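About Todix

Todix is a small record label and rehearsal space in Hamilton, Ontario. We put out records by bands from the city and the towns nearby, and we rent rooms by the hour to anyone who needs a place to be loud. The label came first and the rooms followed, but by now most people know us for the rooms.

How it started

Kelechi Obi and Joni Lindqvist met playing in a band called Inisel, which lasted three years and made one album. No label wanted the album. They paid for the pressing themselves, put the word Todix on the spine because it needed something there, and sold the copies at shows and through the mail. When those were gone, another local group asked if Todix would do theirs as well.

That group was Quan, a two-piece with a drum machine and a baritone guitar. Their first cassette is still the one we get asked about most. We have repressed it twice, and the second version has the corrected track order. If you own the first, side two plays in a different sequence from what's printed on the card.

The label

We release five or six records a year. Some are full albums on vinyl, some are tapes, and a few have been digital only when the band wanted it that way. There is no house style. Recent releases have included a noisy guitar band, a singer who works mostly with pump organ, and an instrumental group called Plokon whose songs run long enough that the album had to be a double.

Our agreements are short. The band keeps ownership of its recordings. We cover manufacturing, and once that cost is paid back we split what comes in down the middle. Statements go out every June, with payment by e-transfer or cheque. If a band wants to move a record to another label later, we ask for six months to sell our remaining stock and that's the end of it.

We do our own mail order. Packages inside Canada go out twice a week by regular post, and records are shipped outside the sleeve unless you tell us you'd like them left sealed. Overseas postage is expensive and we charge what it costs us.

The rooms

The building was a printer's shop before we took it over, on two floors with a loading door at the back. There are five rooms. Rooms one to three are on the ground floor and come with a drum kit, a bass amp, two guitar amps and a vocal PA. Bring your own cymbals, snare and kick pedal. Room four is smaller and has an upright piano, tuned every few months, and no drums are allowed in it. Room five is upstairs and is the recording room.

You can book by the hour, with a minimum of two hours in the evening. Monthly tenants share rooms two and three and have their own lockers along the hall. There is usually a waiting list for lockers, and we go through it in order.

The loading door is the best way in with heavy gear. Please don't park across the neighbours' laneway, even for a minute. They've been very patient with us over the years and we would like that to continue.

Recording

Joni runs the recording side and does most of the engineering. The setup is modest: a sixteen-channel desk, a computer, a tape machine that works most of the time, and a decent cupboard of microphones. It suits bands who want to play together in one room and keep what they get. Mixing can be done here or you can take the files away with you.

Outside engineers are welcome once they've had a walk-through with Joni. We charge the same day rate either way, and the rate covers setup time. Sessions can be booked up to three months ahead with a deposit, and the deposit carries over if someone gets sick.
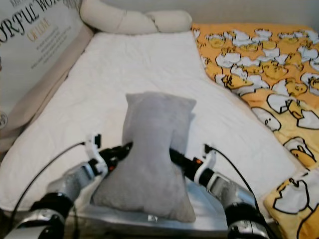

Shows

A few times a year we clear out the ground floor and put on a concert. These are all ages and finish by eleven. Tickets are kept cheap and the door money goes to the performers after the sound person is paid. We don't take a cut of merch.

The ground floor is step-free through the loading door, and so is the washroom. The upstairs room can only be reached by stairs. If that's a problem for a recording session, talk to us - we can run cables down to room one and have done it before.

Who works here

Kelechi looks after the label, the accounts and the mail order. He still plays guitar in a couple of groups and will probably be the person who answers your email.

Joni handles the recording room and fixes the amps. She grew up in Thunder Bay, plays drums, and teaches beginners in room one during the day.

The evening desk is covered by a few part-time staff, most of them in bands that practise here.

Sending us music

We listen to what people send, though it can take us a while. A link is best. Please don't attach large files, and please tell us where you're based and whether you play live. We mostly work with people within driving distance, as we like to see a band before we agree to anything. If we think your record would be better off with another label we'll say so, and pass on a contact if we have one.

For room bookings use the calendar on the bookings page or phone the desk after four. For orders, lost parcels and anything to do with the label, use the contact form and put the title of the record in the subject line.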